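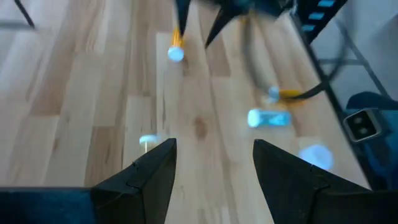 Why does an old village hall sound so echoey when only a few people are in it?

Sound bounces off hard walls, bare floors and high ceilings, and a handful of people can't soak much of it up. Coats, jumpers and bodies are very good at swallowing sound, so a full hall is a much calmer place than a nearly empty one.

Our project: making Kiltdale hall easier to hear in

I picked this topic after my gran told me she had stopped going to the winter talks in Kiltdale. She loved the subjects but could only follow the speaker if she sat in the front row, and the front row goes early! I wanted to find out how bad the hall was and whether we could improve it without spending much money.

There were four of us in the group. Troels Damgaard did most of the recording, and I did the listening tests and wrote this up.

What we did

First we measured the echo. Troels popped a balloon at one end of the hall and recorded it at the other, and we timed how long the sound took to die away. We did this in December with the heating off, as the fan is loud enough to spoil a recording (we lost our whole first evening to it).

Then came the listening test, which was my favourite part. I read out lists of 20 short words from the stage and people wrote down what they heard. We chose words that are easy to mix up, such as "cat", "cap" and "catch". Altogether 16 people took part, sitting in different rows, and they swapped seats halfway through so that one person with sharp ears couldn't make the back row look better than it was.

After that we hung up thick curtains and blankets along the back wall and did everything again. We borrowed nearly 48 blankets, mostly from the scout group in Cirkthorpe, and pegged them to washing line in double layers. It looked like a very large den.

What we found

The difference was easy to hear. With the blankets up, the balloon pop sounded short and dull, where before it had rung on and on. People in the back rows got more words right the second time, and the biggest gains were on the ends of words – the "t" and "p" sounds that had been getting lost. The front row hardly changed at all, and that makes sense as they were mostly hearing my voice directly.

One surprise was the side walls. We tried moving half of the blankets there and several people said it was more comfortable, even though their scores stayed much the same. I would love to look into that properly.

Problems

My reading voice got tired, so the later lists were probably quieter. A recorded voice would have been fairer. We also used new word lists for the second round, and they may have been slightly easier than the first.

What next

We have asked if the hall could keep proper heavy curtains on the back wall. Gran has promised to test them from row six.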